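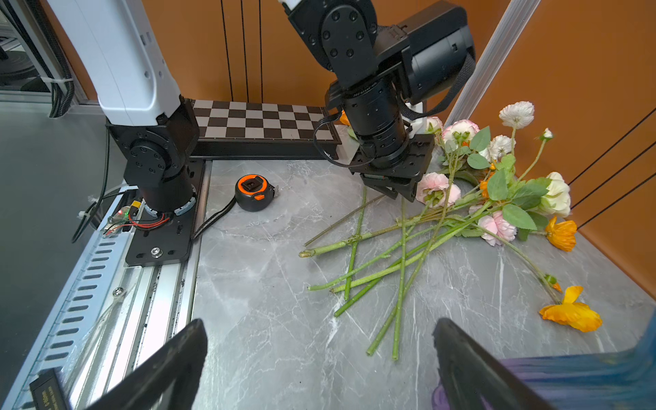 Shared workshop builds / Arms and rails

Brovska Two-Arm Rail Kit

The maker's page promises "table-ready in an afternoon." We doubt it. Bolting the plates to the slotted rail is quick enough, but cable routing is left to you, and the manual spends one paragraph on it. The kit is $1063 and the optional wrist camera mount adds $104. Grippers are sold separately — read the parts list twice.
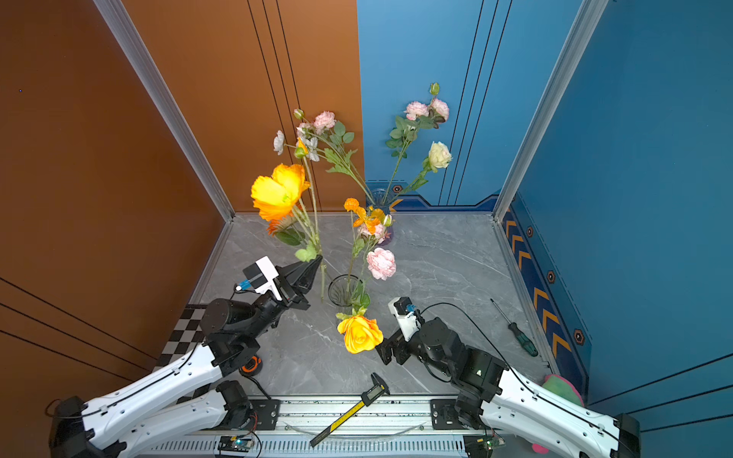
Two arms on the aluminum rail, flowers in the left gripper.

Rated reach and repeatability come from Brovska, and we'd treat both as hopeful. Artificial stems are a fair test of a parallel gripper: thin, springy and apt to lie across each other. Plan on tuning grip force yourself, as the default suits blocks.
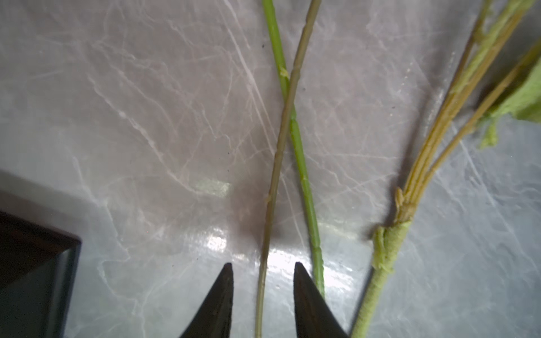

Crossed stems at the fingertips, wrist view.

The Jadis controller board stores up to 3000 waypoints. That sounds generous until you record by hand at the default rate. Spare finger pairs fit either arm and ship from Nukarham, usually slowly.

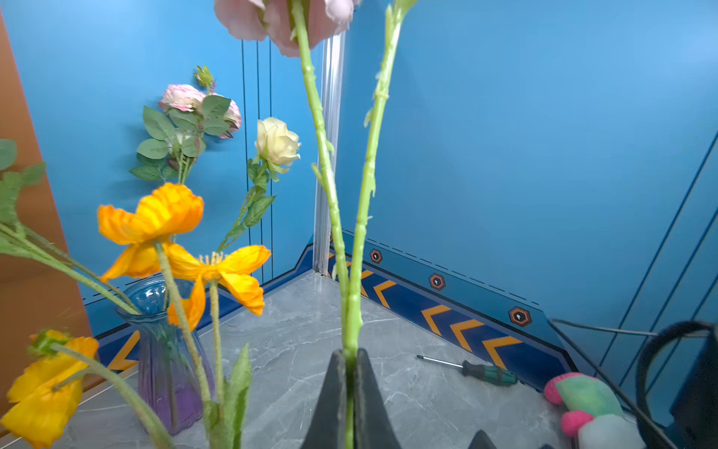 Can I start with one arm and add the second later?
Any single-arm kit can be extended, but the second arm needs its own plate and power supply, so the upgrade costs more than buying the pair.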